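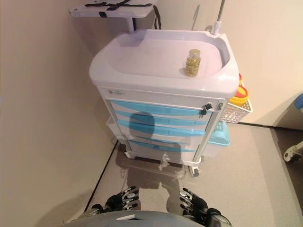
A trolley with a jar of capsules on its tray.

Buying a used van for the first time: what we learned with the Stendik

Many of you asked in April how we chose the second-hand van that now does the deliveries for the Yupanqui shop, and what we would do differently. Efraín Valderrama drives it every day and he made most of the notes, and I have put them in order. We are not mechanics. We looked at five vans in three weeks, bought one, and have now driven it for 3,148 miles, so we have some opinions.

The model is a Stendik, the short version with the diesel engine and the five-speed manual gearbox. A longer version exists with a higher roof, but it would not go through the gate behind the shop, so the question was closed quickly. If you have a gate, a garage or a narrow lane, please measure it before you look at any advertisement. Measure with the mirrors open, and write the number down. We trusted the brochure at first, and the brochure gives the width without mirrors.

Start with the papers

Before you open the bonnet, ask the seller for the service book and all the invoices. A van with high mileage and a full folder is often a better purchase than a van with low mileage and two loose receipts. In the Stendik the timing belt is the big expense. Look for an invoice which says clearly that the belt was changed, and check that the water pump was changed in the same job. One seller told us that the belt was "done by a friend". It may have been true, but we could not know, so we took the price of a new belt away from our offer. He did not accept, and we went home.

Check also the old test certificates. The advisory notes are very useful, for they show what the tester saw each year. If the same note about a rusty brake pipe appears three years one after the other, the owner did not like to spend money, and there are probably other things he did not spend it on. Look at the mileage on each certificate too. It should go up every year in a normal way.

The cold engine

Ask the seller not to start the van before you come. Put your hand on the bonnet when you arrive. A warm engine starts easily and hides many faults. In two of our five visits the engine was already warm, and in one of them the seller said that he had just moved it from the street. We came back the next morning and it needed a long time to start, with much white smoke. Probably injectors, according to the garage, but we did not stay to find out.

When the engine is cold, listen for the first half minute. A little noise is normal with this diesel. A rattle that continues after the engine is warm is not, and you should ask a mechanic about it.

Clutch and gearbox

Delivery vans stop and start all day, and the clutch suffers. On a quiet road, put the van in fourth gear at a low speed and press the accelerator firmly. If the engine goes faster and the van does not, the clutch is slipping. Second gear is the weak point in this gearbox. It should go in without a fight, both when you go up from first and when you come down from third. Efraín tries each change many times, slowly and then quickly, and he says the sellers do not like to sit beside him.

Our own van has a slightly stiff reverse. We knew this when we bought it, and it has not become worse.

Doors, floor and load space

The sliding door is opened more than any other part of a delivery van. Open it fully, let it go, and see if it stays open. Then close it with one hand. If you must lift it to close it, the lower roller is worn. The roller itself is not expensive, but when the rail is also bent the job is much bigger. Sedix sells a roller kit which fits the short Stendik, and it took Efraín one evening to put it in. His advice is to clean the rail very well first, and not to use thick grease, which collects sand.

Lift the wooden floor if the seller allows it. We found the worst rust of all our visits under a floor that looked new. If it is screwed down, look from below with a torch, near the rear wheels and around the spare wheel carrier. Scratches on the inside walls are normal and do not matter. Dents pushed from the inside to the outside can mean that heavy things were moving freely, and in that case look at the back doors and their hinges with attention.

Smell the load space as well. It sounds strange, I know. A van that carried fish or paint will keep this smell for years, and our customers receive bread.

Tyres and suspension

Commercial tyres have a load rating on the side, and some sellers put ordinary car tyres because they cost less. Read the numbers and compare them with the handbook. Look also at how the tyres are worn. If the inside edge of the front tyres is gone and the rest is good, the alignment is wrong or a bush is finished.

Drive over a speed bump at a low speed with the windows open and the radio off. An empty van is always noisy, so try to hear if the knock comes from the front or from the load. We took four bags of sand with us to the last two visits, and the difference was large. With some weight in the back, the van that we finally bought became much quieter, and another one began to knock in the rear left corner.

Heating and small electrical things

Try everything. The heater has four speeds, and when only the highest one works, a resistor is burned. This is a cheap part, but it is in a difficult place behind the glove box. Try the central locking from both sides, the rear wiper, the reversing lights and the second key. If there is no second key, ask for a lower price. We paid more for a new one than we expected, and we waited for it nearly a month.

What we spent after buying

In the first weeks we changed the oil, all the filters, the battery and the front brake pads, and we fitted the roller kit. We decided before buying to keep part of the money aside for this, and I recommend it strongly. It is tempting to use the full budget for a newer van, but every used van wants something in the first weeks.

The first oil change was at once, and the next was 3,000 miles later, which is earlier than the handbook asks. The oil came out quite dark, so we will continue with short intervals for now. We use the Feler filter because our garage has it in stock. I have no opinion if it is better than another.

Insurance was the part we understood least. Please ask for the price before you pay for the van, and say exactly what you will carry and who will drive. "Carriage of own goods" and delivery for other businesses are different kinds of use, and the second one can cost a lot more. We changed our answer once, when we began to take parcels for the shop next door, and we had to pay the difference.

Questions from readers

Two readers asked about the automatic version. We have not driven it, so I prefer not to say anything. If one of you owns it, please write to us and we will print your letter.

Another reader wants to know how the van behaves on the motorway. At 50 it is comfortable and you can talk normally. When you go faster, the wind makes a noise at the top of the driver's door, and a new rubber seal did not remove it completely. Efraín now thinks that the door sits a little low on its hinges. He will adjust it when the weather is better, and I will write in the next issue if it helped.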